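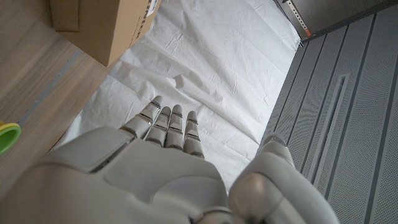 The hand reaching out over the cloth. Four fingers, one large thumb, many budget lines.

Home | Guides | Buying | Workshop | Archive | Contact

12 Mar 2024
By Olatunji

How to Budget for a Robot Hand Without Lying to Yourself

Most people who ask me about buying a robot hand have already picked one. They have the product page open in another tab, they have a number in mind, and they would like me to say the number is fine. It's the price of the hand. Very little else is in it.

This guide is for a small shop or lab buying its first multi-fingered hand to put on an arm it already owns. If you don't own the arm yet, close this page and come back when you've recovered.

Step 1: Write down the job before the model

One sentence. "Pick up folded cloth and put it in a box" is a job. "General manipulation" is a way to spend a lot of money. Pin the sentence to the top of your spreadsheet and read it every time a sales rep says "future-proof."

Then ask whether the job needs fingers. A plain two-jaw gripper handles an embarrassing share of the work people buy hands for, and it has fewer joints to go wrong. Cloth is one of the better arguments for fingers. It wrinkles, it slides, and it never lies the same way twice. If your sentence says "boxes, all the same size," you may have just saved the budget.

Step 2: Get the real quote

Ask for these on the same quote, as separate lines:

- the hand
- the mounting adapter for your exact arm
- the cable set, in the length you need (the standard length is for somebody else's arm)
- the power supply
- software license, and what happens to it after the first year
- shipping, both ways

"Both ways" gets a laugh. Leave it in. The hand will go back at least once, and you'll want to know who pays for the box.

When we bought ours through Jorkurier, the adapter was $482 and was mentioned nowhere until I asked how the two flanges were meant to meet. The wrist camera bracket and its cable came to another $572. Neither price was outrageous. They were just missing from the plan, and I had to go back to the person who signs things and look surprised.

Step 3: Check the payload twice

Take the arm's rated payload. Subtract the hand, the adapter, the camera and the cable hanging off it all. What's left is what you can lift. Hands are heavy for what they do, and on a small arm you can end up with a beautiful piece of engineering that can just about carry itself.

Step 4: Price the table

The surface is equipment too. Put in a line for fixtures, rails, clamps, lights and the things you plan to pick up. Ours is called "table stuff," and it started at $200 — I have stopped looking at it.

Buy more test objects than you think you need. Cups, cartons, fabric in a few weights. They are cheap, and they're the only part of the project your coworkers will steal.

Step 5: Spares

Order fingertips with the hand. They take the wear, and a spare set ordered up front travels in the same shipment. We keep 4 on the shelf. If the maker sells single fingers, ask the price and the lead time in writing. If the maker only sells the whole hand, treat that as the price of a finger.

Step 6: Budget the time

Somebody has to mount it, calibrate it, write the first grasp and write the second grasp after the first one turns out to be a shove. Put those hours in the plan at full cost. I blocked out a week for ours and we were still tuning thumb positions in June.

Step 7: Try before you sign

Ask for a demo with your objects on your surface. Vadeo lent us a unit for this and Stedevus offered a video call, which told me plenty about both. Bring the worst item you have. Demo tables are full of items that want to be picked up.

Step 8: Add the line you don't want to add

Leave a contingency and label it "contingency." If you hide it under "miscellaneous hardware," it will be found and cut by someone who has never had to buy a connector in a hurry.

Send the whole sheet at once, with the hand's price somewhere in the middle. Attach the quote as a PDF and check its expiry date first — ours had lapsed by the time it was approved, and the new one was higher.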